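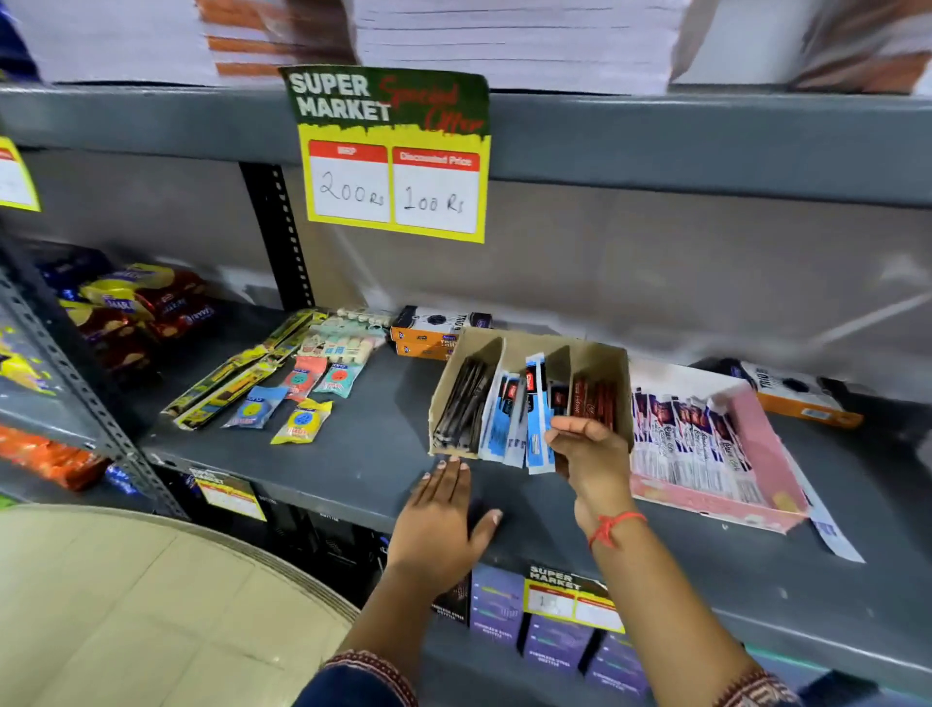
Notes for the Purkum shopkeepers' evening, Monday, September 23, 2019. My slot is right after Henok's, so if he runs long, skip the bit about labels.

**Opening (go slow, people will still be finding chairs)**

- Hi everybody, I'm Tsehay Yilma, I've been helping small shops with their shelves for six years, and before that I worked the counter at Gunier, where I learned most of what I know by doing it badly first.
- Thanks to Dörte Steinbach for the invitation. (Check she's in the room before I say this!)
- Ask: who straightened a shelf today? Hands up. Who straightened the same one yesterday?
- I want to talk about the middle shelf. It's the one people can reach without bending, so they put their hands in it all day long, and by closing time it looks like a drawer somebody emptied in a hurry.

**Little flat things**

- Stationery first. I love stationery and it drives me crazy. Pencils in long blister packs slide over each other and end up at a slant, and then the erasers and sharpeners get pushed to the back.
- Look at the pencils, the long yellow-and-black packs. (I think they're pencils. Tirta is going to correct me from the second row.) Lay them all the same way, front to back, short end facing the customer.
- Small bright packets go in front of tall boxes, never behind. Those four with the round plastic bits are easy to spot right now, and I'd keep them about there.
- Biscuits and snacks on the same shelf as stationery: I don't mind it! Kids come in for a pencil and leave with biscuits. I would leave a hand's width between them, though, so the two piles don't creep into each other.
- Tell the Clavon story here. Glue sticks, wafers, a very hot week in April. Keep it under 2 minutes, last time I went on forever.

**Signs**

- "Special Offer," MRP 200 Rs, discounted price 100 Rs. Big marker, easy to read, good.
- But what is it for? It hangs from the shelf above, right over the stationery. If the offer is on the things up top, I'd want a word on the sign saying so. Customers read down from a sign, at least mine always did.
- When you move stock, move the sign in the same trip. Don't tell yourself you'll come back for it.
- Show of hands again: who has a sign up right now for something they sold out of? (I did, for 37 days, at Gunier. Hair oil. People asked me for it every single morning.)

**Toothbrushes**

- My favorite part, so slow down.
- A toothbrush pack won't stand up by itself for long. You need a box with sides. The carton is fine if it's open and the flaps are up or cut off, whichever you prefer. I cut mine.
- One kind to a box: blue and white in the left one, red in the next. Then anybody can see which box a stray belongs in, even the new kid on a Saturday.
- Loose packs: gather the whole bunch in one hand, tap the ends on the shelf, and drop them in together. Doing them one by one takes ages. Mime this. (Bring a handful of packs, they're in the blue tote.)
- Keep the other hand flat at the front edge while you work. You can feel where the lip is and you don't knock things onto the floor.
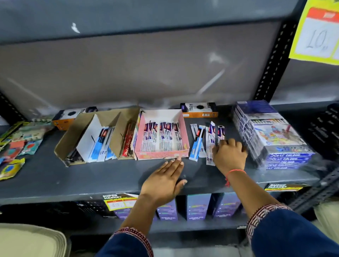 **Your homework, sorry**

- Pick one shelf. Take everything off it, wipe it, and put it back with like next to like.
- Then leave it alone for a day and see what moves first. Whatever moves first needs a box.
- Tincuța Vasiliu did this at Amundsen and changed one shelf a week. Ask her to stand up and wave if she came.

**Questions**

- Somebody always asks about theft. Pass that one to Henok.
- Somebody will ask where to get cheap trays. I have 70 handouts with the list, by the door, next to the tea. Please take one for your neighbor too.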